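The Rental Hand

TRIAL, MORNING

Naheed Rajput had 78 pages of contract in her bag and no breakfast. Third floor, wrong door, then the right door. Grey carpet, yellow tape all over it. She stepped over a square without thinking, then wondered if she was allowed to.

"You're Pirzada?" A woman with a clipboard, already walking.

"I'm from Pirzada."

"Khrystyna Kravets. Atarex. Coffee's bad, we start now."

Atarex rented hands. Arm, hand, somebody to set it up, somebody to pick up the phone at night. 80 dollars an hour, no minimum. That was the line that had gotten Naheed on the train. Her boss, Efraín Mosquera, had circled it in pen and written GO under it.

"What's it bad at?" Naheed said.

Khrystyna stopped. Looked almost pleased.

"Cloth. Wet cardboard. Anything somebody hands to it too fast."

Naheed wrote that down. Cloth, wet cardbord, too fast. She had a form to fill in for Mosquera, two sides, boxes one through five, and most of the boxes were stupid. Box one was "general impression." She put "loud room."

The fingers opened. One at a time, then all together, a thing like a person checking a glove. Green light near the wrist, four black knuckles in a row. She thought of her grandmother counting prayers on her fingers and lost her place on the form.

"Can it stop if I yell?"

"It stops if you press. Yelling, no." Khrystyna handed her a red button on a cord. "Keep that. People like to hold it."

She did like to hold it.

They ran it all morning, and after a while Naheed quit asking questions and just watched, button in one fist, pen in the other. Took pictures on the tablet Khrystyna lent her - one off the head camera, one off the wrist. Mosquera would want pictures. Mosquera always wanted pictures and never opened them.

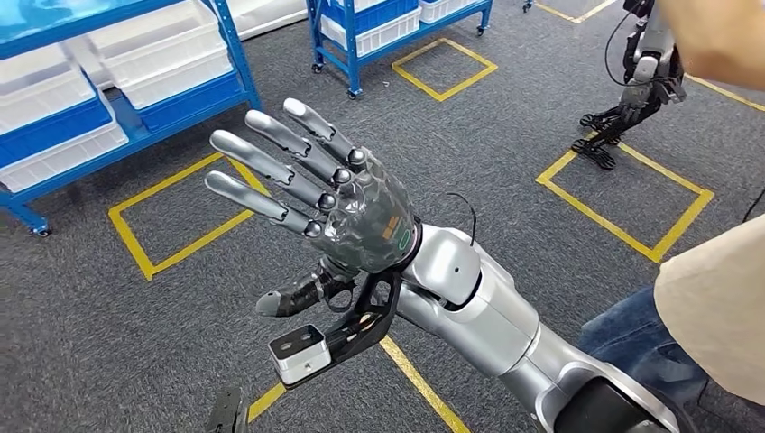
Wrist camera, for the second one.
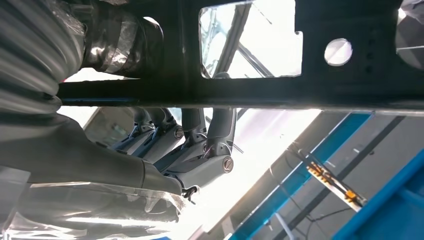

THE OFFER

Lunch was a sandwich over the sink. Khrystyna ate standing up, fast, like someone with a plane to catch.

"Mirnow quoted you too," she said. Not a question.

"I can't say."

"They quoted you. They sell, we rent. You buy theirs, it breaks in May, you own a broken hand. Ours breaks, I own it, I drive over."

"How many times have you driven over?"

Chewing. A long look at the crust.

"This unit has 1,020 hours on it. I drove over 2 times. Once it was the hand. Once it was a guy named Clive and a mop."

Naheed laughed, which she hadn't planned to. Wrote it in box four, under "service history." Crossed out Clive. Put him back.

Her phone went. Mosquera. WELL?? She turned it face down on the counter.

"If I say yes," she said, "who comes? To set it up. You?"

"Me or Xuelian Kong. She's better then me. Don't tell her."

"And page 61, the late return thing -"

"Cross it out. I'll initial."

So she got the contract out, right there next to the bread, and the pen was dry. Khrystyna went to find another one. Naheed sat down and waited, the red button still in her lap.

Atarex Stories | Contact the editor: Zubaida Bhutto | © 2018 | Back to top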